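Ticket 397: Rornton label printer skips every other label
Status: Solved
Filed under: Printing, Kutard stock app

Opening post

Hi all! I run the mail-order side of a small bead and button shop, and I love this little printer to bits, so I'd really like to get it going again. Since the July update to Kutard, each label comes out fine but the next one is blank. Print, blank, print, blank. A roll of 100 gives me half that in usable labels.

What I've tried so far:
Turned it off and on (of course).
Swapped the USB cable.
New roll, same size, same result.
Reinstalled the driver, twice.
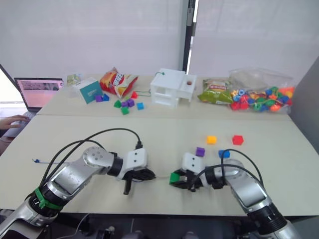

The test page from the printer's own button is perfect, with no blanks at all. So the sensor can see the gap between labels, and I'm guessing the trouble is on the computer side. Labels are the small Foltov ones with the rounded corners.

Reply from support, 9:40 a.m.

Thanks for the clear notes, and great call on the button test! That rules out a lot. Please open the print settings in Kutard and tell us the label height and the gap. Also check if "Feed after job" is on.

Update from me, 11:15 a.m.

Height says 6 too many! It should be 15 mm and it's set to 21. Gap is 3. "Feed after job" is on, and I'm sure I never touched it.

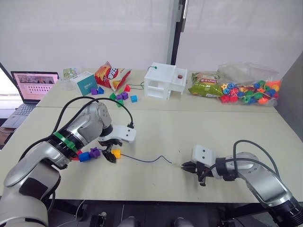 I changed the height to 15 and saved. First label good, second label good, third one blank. Much better, but not there yet. I closed Kutard, opened it again, and the height had jumped back to 21. Is it reading that from somewhere else?

Reply from support, 1:05 p.m.

It is! Kutard keeps a saved template for each product group, and the template wins over the main settings. Edit the height there, turn off "Feed after job" in the same window, then hold the feed button until the light blinks twice.

Update from me, 2:30 p.m. 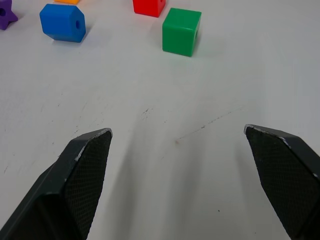

That did it! I ran the whole Abdel Hamid order, every label in a row, no blanks. I also wiped the rollers while the lid was up, and the cloth came away gray. The printer sounds smoother too, though that may just be me being happy.

One request for the app folks: please show the template height next to the main one. I'd have found this in a minute. Thank you so much, you can close this.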